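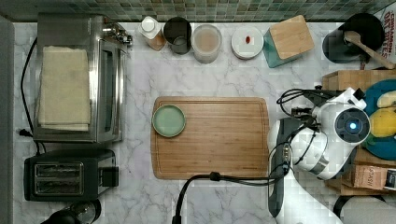 The Breakfast Counter on Traris Street
A kitchen gallery by Yurani Ticona
Dec 4, 2019

I have been writing about kitchens for the Festerton Household Letter long enough to know that what most of you want is the big reveal, with the new cabinets and the island you could land a plane on. I like those too! But the pages you write back about are nearly always the small ones, the corner of a counter where somebody makes toast, and so this gallery stays on one stretch of countertop in the Muñoz kitchen on Traris Street and hardly lifts its eyes from it.

The Muñoz family moved over from Etasness in June, out of an apartment where the kitchen was a hallway with a stove in it, and they came with more breakfast things than any family I have met. They eat it in shifts. The early shift wants toast, the late shift wants cereal, and on weekends both shifts collide and somebody asks for eggs. In the old place the toaster lived in a closet and had to be carried out every morning like a sleepy cat. So the one thing they wanted from the new kitchen (besides a window, which they got) was a place where breakfast could stay put.

What they have is a run of white countertop with gray veining that goes up to a dark cooktop on one side and a tiled wall on the other. It is a good size without being grand. They set aside 300 dollars for containers, boards and bits of this and that, and another 600 for having some outlets moved, and I am told the outlets were the part that made everyone happy. I can believe it. I once lived for years with a toaster cord stretched across the only spot where I could chop an onion.

I visited in the morning, was given coffee right away and a muffin not long after, and spent most of my time leaning over the counter asking what was in things. Click through at your own pace, and do stop at the tile, which I have gone on about at some length further down.

Toast at one end

Let me start with the appliances, as they take up the most room and cause the most arguments. The toaster oven and the regular toaster live close together, and yes, the family uses both. I asked. The two-slot toaster is for people in a hurry, and the toaster oven is for open-faced cheese, leftover pizza, and the kind of roll that has a seed situation. I had assumed this was an indulgence until I tried living it for a week in my own kitchen, and now I am afraid I have two appliances too.

There is a folded towel on top of the toaster oven, in the spot where everyone I know puts a towel. I would ask you to please take yours off before you switch the oven on. They do that at the Muñoz house, and the towel goes over a shoulder until the toast is done. It is such a natural landing place for one, though, at just the right height for a damp hand, that I doubt any amount of scolding from me would change the habit of a lifetime.
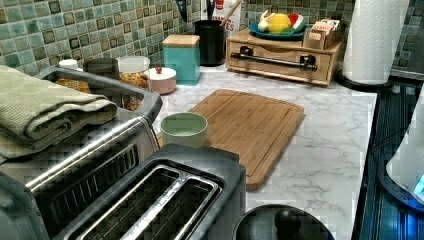 Festerton Household Letter · No. 9 · page 367

The toasting end of the counter, with the towel in thick soft folds and the cutting board just past the slots, so that a slice has only a short trip to make before it meets the butter.

I want to say something about that tile. Small square mosaic can go wrong so easily, and I have seen kitchens where it looked like the bottom of a motel pool. These greens are another matter altogether. You get sea green and teal and olive, and then a dark brown turns up among them and settles the whole thing down. It was in the house already when the family arrived, and they had fully meant to tear it out. They lived with it over the summer, bought a couple of things that happened to match, and by the fall they were defending it to visitors. I have a soft spot for anything in a house that wins people over by simply being there every morning.

A word about crumbs, as several of you asked after the last gallery. Marble-look counters with gray veining are very forgiving of crumbs, almost too forgiving, and you find them with your sleeve. The Muñoz method is a wipe after each shift and a proper pull-everything-forward clean on Saturday. Mine is a wipe when company is coming. I leave it to you to decide which of us you would sooner have breakfast with.

The board stays out

We talked for quite a while about the cutting board, longer than I have talked about some weddings. It is a big bamboo rectangle with rounded corners and a groove all the way around for juice, and it stays out on the counter day and night. There was some feeling in the family that a board ought to be put away after use, standing up neatly somewhere, and for a few weeks it was. Then it started being left out, and then the bowl started being left on it, and that was that.

I am on the side of leaving it out. A board that size is a nuisance to lift, and when it lies flat it tells you where to work. Fruit gets cut there, toast gets buttered there, school lunches get lined up there in the order people leave the house. If you have a smaller counter you might want a smaller board, but I would still go one size up from the one you think you need. An orange rolls farther than you expect.

The groove earns its keep with melon and tomatoes. It also collects crumbs, I should warn you, and the way to get them out is to tip the whole board over the sink and give it a pat on the back, as if it had told you a good story.

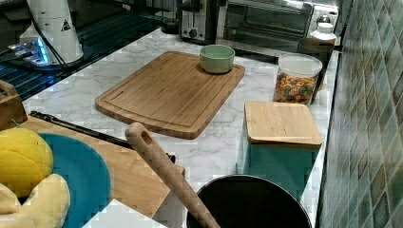
Canisters, lids and the good cereal

Colorful cereal rings in a clear canister with a white lid, and a teal square container nearer to us with a lid so close in color to the board that you would think they had been bought on the same afternoon. (They weren't. The board came from Etasness and the lid came later.)

I know there are two schools on clear canisters. One says everything looks lovely and you can tell when you are running low. The other says you can tell when you are running low and so can the children, and that a bright cereal kept in plain view will be eaten at four in the afternoon by people who have homework. Both of these are true in the Muñoz kitchen. The plain flakes, I was told, are kept in a cupboard and have never once been raided.

The teal container is the one I would have taken home under my coat. It has a square bamboo lid and it looks handsome from every side, and I suppose a box like that can hold whatever you like. At my house it would be oatmeal. At my sister's it would be dog biscuits, and we would all have learned that the hard way. If you are shopping for something similar, take the lid off in the store and put it back on with one hand, because you will have a spoon in the other hand for the rest of your life.

Labels were discussed and turned down. Everyone in the house knows what is where, and guests are handed things. I do think a strip of tape with a date on the underside is a kindness to your future self, especially for flour and anything ground, and I said so, and was given another muffin.

A bowl within reach

The little pale green bowl moves around more than anything else on the counter. It might start the morning on one corner of the board and finish on another, and between those two points it will have held berries, eggshells, a tea bag and somebody's ring. Every kitchen needs one dish with no particular job. I have one from a yard sale with a chip in it, and I would be lost without it.

What I like about this one is the color. It is a quiet green, paler than the tile and paler than the teal, and it sits between them without asking for attention. The family didn't plan that, and I have stopped believing people who say they planned such things. You buy what you like over a number of years, you keep your favorites on the counter, and after a while they start to look related. 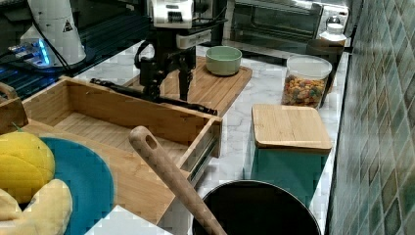 The pale green bowl on the board, with cereal and the teal box along the right.

I stayed well past the time I had said I would leave, and the late shift had come and gone by then, and there was a conversation going on about whether the tall things belonged at the back or nearer the stove. It had been going on since the summer. If you have strong views on it, or a counter of your own that you are fond of, do write to me care of the Letter. Pictures are very welcome, and you needn't tidy up first. The Muñoz muffin recipe will run on the recipe page next month, once I have been able to get the oven temperature out of them.

Yurani Ticona writes the kitchen pages of the Festerton Household Letter.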